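FOR IMMEDIATE RELEASE
February

Sketcombe Opens a Pen Amnesty, and Asks That You Check the Junk Drawer First

SKETCOMBE — Stationery shop Gavik will spend the whole of February taking in pens and markers that people own but have stopped using, sorting them by color, and handing the ones that still write to Renaud Primary, where the supply closet has reached the stage of sharpened crayons.

Last year's drive brought in 504 pens over 20 days. Of those, 400 went on to classrooms. The rest had been kept faithfully in kitchen drawers for years without any ink in them.

"People are very loyal to a dead pen," said Romain Marty, who owns Gavik and does most of the testing himself. "They scribble with it, it doesn't work, and they put it back. I would like them to put it in my box."

Sorting is done on the marble counter at the back of the shop. Reds go together, greens go together, and the tans and oranges are argued over. Caps should be on when pens are dropped off. Caps without pens are not needed, although 11 arrived last year in a sealed envelope with no note.

Pens and markers on brown marble, the pale greens and tans first, then a patch of counter with red pen ends at one corner.

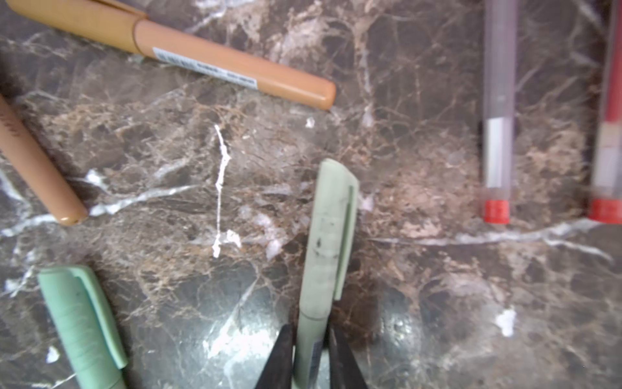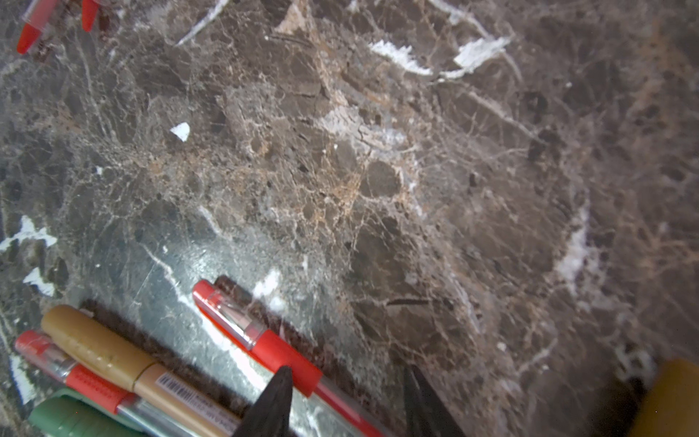 Felt tips, ballpoints, gel pens and highlighters are all welcome. Fountain pens are accepted, but Marty will phone to ask if you are sure. Pens taken from banks and hotels will be treated like any other, and no names will be written down.

Anyone who brings in a full pencil case gets a free notebook from Modico, the paper maker across the street, while the stack lasts. The notebooks are lined. Requests for plain ones were heard last year and will be heard again.

Drop-off is at the front counter during shop hours, until 6 p.m. Large donations can come in by the side door — please knock, it sticks.

Press contact: Romain Marty, Gavik, Sketcombe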